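In defence of the dull hotel

I have a friend who won't book a room unless it has been something else first. A chapel, a mill, a prison, once a place that used to dry hops. She sends me links at eleven at night with lots of exclamation marks, and I look at the copper bath in the middle of the bedroom floor and think, but where do you put your towel?

I'm on the other side of this one. I like a dull hotel, and I've decided to stop being sheepish about it.

My idea of a dull hotel is one where I could find the light switch with my eyes shut. It has a corridor with a carpet nobody would choose for their own home. It has a bed, a chair, a desk too narrow for dinner and a picture of some pebbles. I've slept in that room in Leeds, in Lille, in a town whose name I've completely lost, and every time I've walked in, dropped my bag and felt my shoulders come down an inch.

Part of this is my job. I sell flooring to schools and clinics, and last year I drove for it more than I'd like to tell my doctor. When you get in at nine with a boot full of samples and a meeting at eight the next morning, you don't want a story. You don't want a card on the pillow telling you about the blacksmith. You want a key that works and a shower that makes sense. (I once stood shivering in front of a shower in a converted stable with 3 brass wheels and no markings, and I ended up washing in the sink.)

But I don't think it's only work. I took my mother away for her birthday in September, to one of the interesting places, because I felt I ought to. It was beautiful, I'll give it that. The stairs were original, so she couldn't manage them after dark. The windows were original, so they whistled. Breakfast came on a slate, and she chased a tomato round it for some time before she gave up and had toast. She said it was lovely. Then on the way home she asked if next time we could go to "one of the ones with a lift".

That stuck with me. There's a sort of snobbery in how we talk about where we stay, and it lands hardest on the people who need things to be plain: anyone with bad knees, parents with a baby who has to be in bed by seven, and my colleague who is blind in one eye and hates a surprise step. For them the same room every time is freedom, pretty much. They can get on with the trip.

The other thing people say is that chain hotels have no sense of place. Well, no. The place is outside! I've never understood why the bedroom has to do that job as well. If I'm by the sea I'll go and look at the sea. I'll eat where the fishermen eat, or where somebody tells me they do, and I'll get rained on and talk to a man about his dog. By bedtime I've had plenty of place, thanks, and what I want is a clean sheet tucked in a bit too tightly.

I'll grant that dull can tip over into grim. I've had rooms with a window that looked straight on to a wall, and one where the heating was run by someone at head office who'd obviously never been cold. I've paid for a "superior" room and spent the whole evening trying to work out what it was superior to. And the prices have crept up so much that you can pay boutique money for pebbles on the wall, and that does annoy me. If you're going to be boring you ought to be cheap, or at least fair.

The money goes on the wrong things as well. Nearly every chain I use has brought out an app in the last couple of years. One of them wants me to open my door with my phone, and my phone is always on 6 per cent by the time I get there. Another lets me choose my pillow from a menu but won't let me ask for a room away from the lift. I don't want any of it. I want someone on the desk after ten, a lamp I can reach from the bed and a decent cup of tea.

Give me the small, sensible stuff and I'm yours for life. A kettle with a socket right beside it. A hair dryer fixed to the wall, so I needn't go through every drawer. A glass for my water.
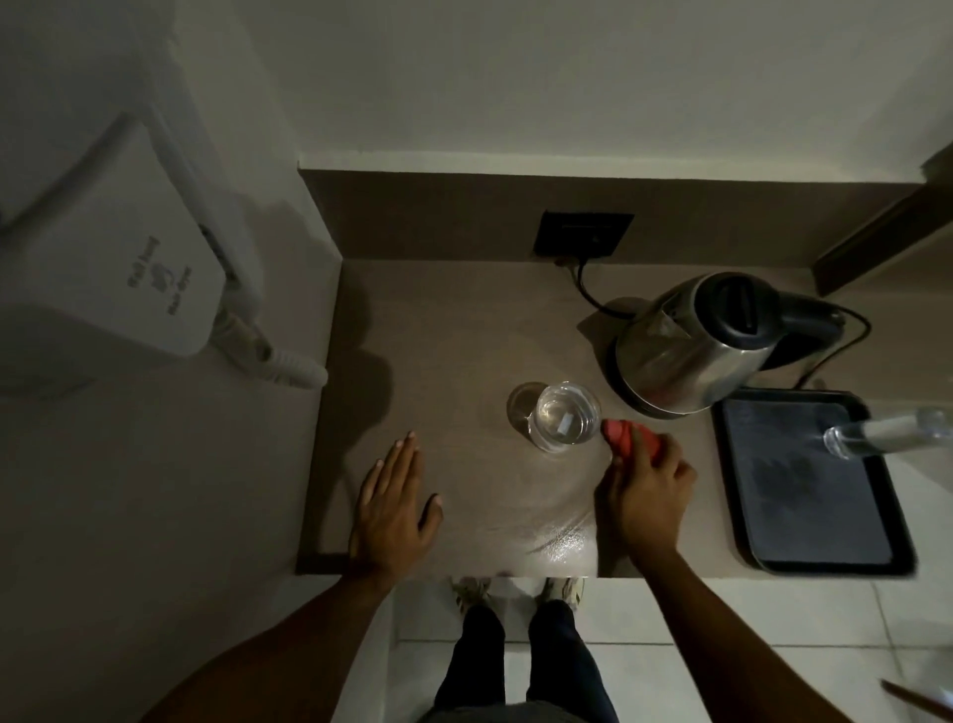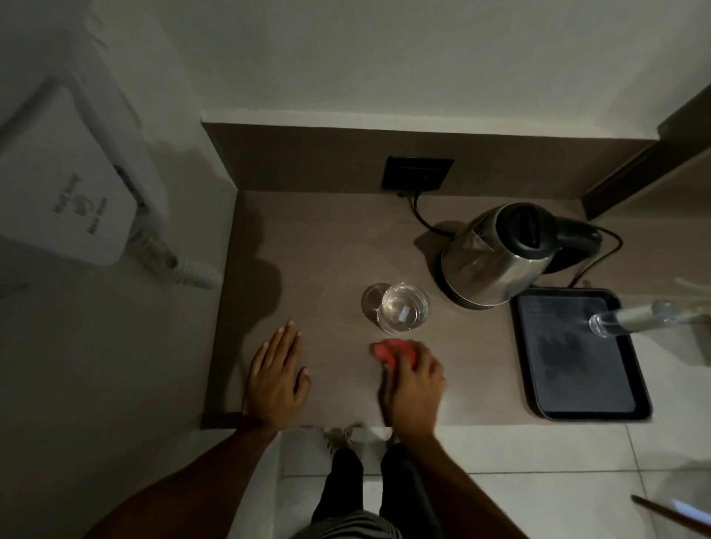 I tried most of this out on Georges Kassab over lunch, expecting him to agree with me, and he said I'd got it backwards, that the dull room only feels restful because I'm tired, and that if I ever stayed in one for a full week with nothing to do I'd be climbing the curtains by the second evening. He thinks a room should give you something to look at when you wake up. He also thinks I'm letting the big chains off lightly, because every time one of them opens by a ring road, some family place in the middle of town loses its winter trade.

The second point is a fair one and I haven't got a good answer to it. I do try to use the family places when they've got parking and a late check-in, and mostly they haven't. As for the first, I've never had a full week with nothing to do, so I can't say. I'd be quite willing to find out. Ground floor or near the lift, please, and twin beds if that's all there is, so I can put my bag on the other one.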